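What changed when the arms came to our test lab

I have worked at Gallix for long enough to remember when testing a kitchen appliance meant a person opening and closing a door all morning with a clipboard next to them. My record was 883 times in one shift, and my wrist let me know about it for a week!

Since September we've had robot arms on the benches, running on software from Provonent, and I have to say I love it. The boring part of my day has shrunk to almost nothing. I set up the oven, check the starting position, press go, and then I get to do the bit I always wanted more time for: watching what goes wrong and working out why (a rack that sits a little crooked, a handle that's awkward to get hold of, that kind of thing).

It hasn't all been easy. Some 16 of us had to learn the new setup, and a few of my coworkers on the Cisneros line were worried about their hours, which I understand completely. So far everyone is still here, and two people who used to do nothing but door tests now write the test plans. They argue about them over lunch, too.

My favorite job at the moment is the toy food series. We do 50 tries per item, then move it to a new spot and start over.

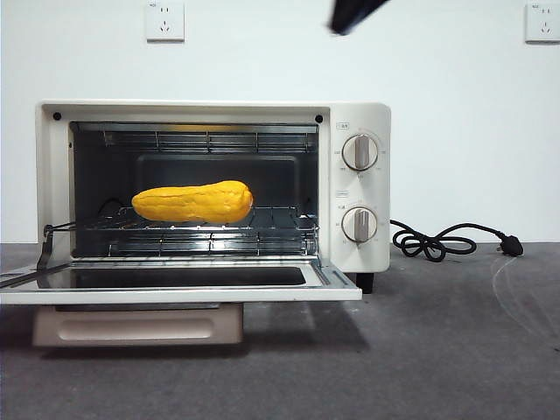
Corn on the rack, door down, tray out.

Next up is the Vovel bench, with a longer run of 100 tries, and I've already asked to be on it. I'll write again once I've seen how the knobs go.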